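Guest Room Electrical and Drawer Check, Stuvon Building
Checked by: Liviu Onu
Period: May
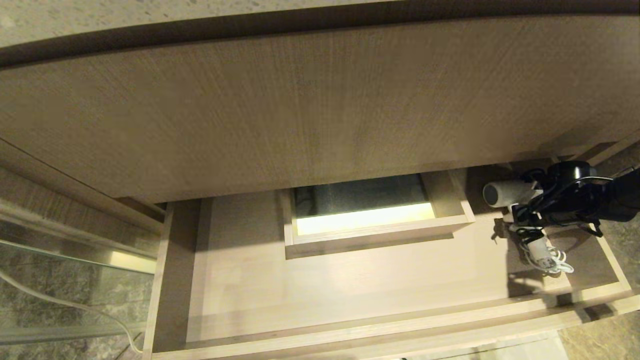

Vanity drawers are on the list again this round. Mark each line OK, Fix or N/A and write a comment if it isn't OK.

1. Drawer opens fully and closes without force. OK.
2. Drawer bottom and sides free of scorch marks or swelling. OK. Run a hand over the bottom as well.
3. Hair dryer unplugged before it goes in the drawer. Housekeeping to check at every turnover.
4. Dryer cord free of cuts, kinks and tight wraps. Fix. Coiled cord is bunched up with the dryer. Lay it out flat, inspect the full length, then store in loose loops.
5. Dryer nozzle clear of lint. Not checked, do next visit.
6. Nothing flammable kept beside the dryer. Tissues and cotton pads go on the shelf.
7. Lit panel area kept clear. Keep cords and cloths off it.
8. Countertop edge free of chips. OK.

Rooms 50 and 62 still to do. Room 70 needs a new outlet cover, part ordered from Carrasco.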